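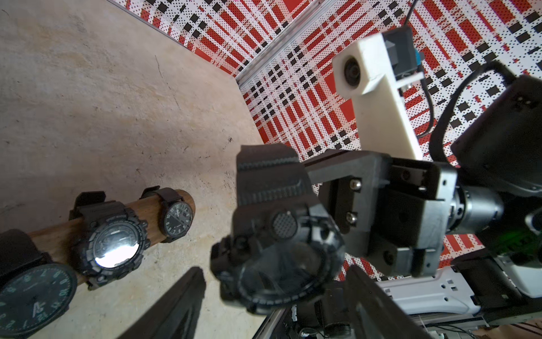 Two nights in Verkeline is what Kieran Entwistle suggests to anyone coming for the first time. He has led walking tours of the old port for 15 years and tells visitors to take a room near the Grimwood ferry landing. "You can walk to most of it," he said. He also tells them to wear a watch, a rugged black one with a textured strap if they have it, and leave the phone in a pocket. The ferry back leaves every 20 minutes until dark.

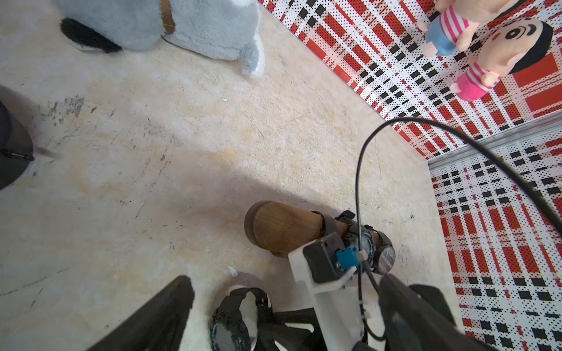
Interview by M. Tomaszewski | Weekend Trips

August is crowded, Entwistle said, and he prefers Thursday mornings, when the market is open. For the second day he sends people to the Fotus lighthouse on the number 27 bus. "Sit on the left side going out. Bring lunch, the cafe there closes early."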